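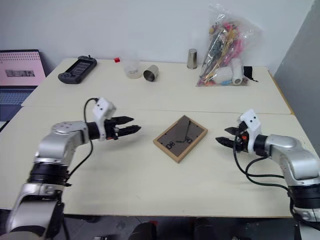 Sular twin-arm kit: strong grip, weak nerves

I paid extra for the Bendholm grippers, and on flat things like a square clock they seem sensible enough. The trouble starts at item 6 on my list, anything with a stand on the back. Last time, the left arm threw a joint fault and stopped dead. The right arm hadn't been told and carried on pulling.

Sular's manual covers this on page 149, under "Minor behaviour".

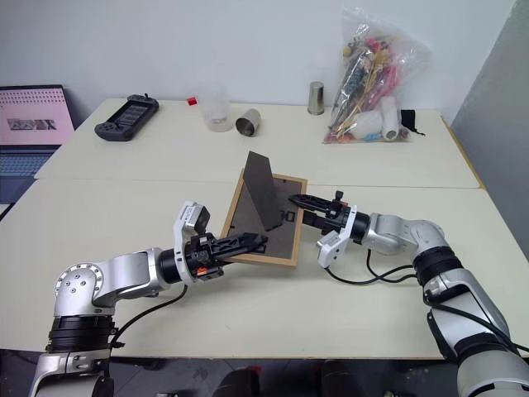 Words by Morenike Adebisi
Posted in August

The stop button does work, if you lean on it. Support suggested cutting the speed to 50 per cent, so now it argues with itself more slowly. Fault code 188, should you want to look it up, says "see fault code 188".

Two stars. Wait for the firmware fix.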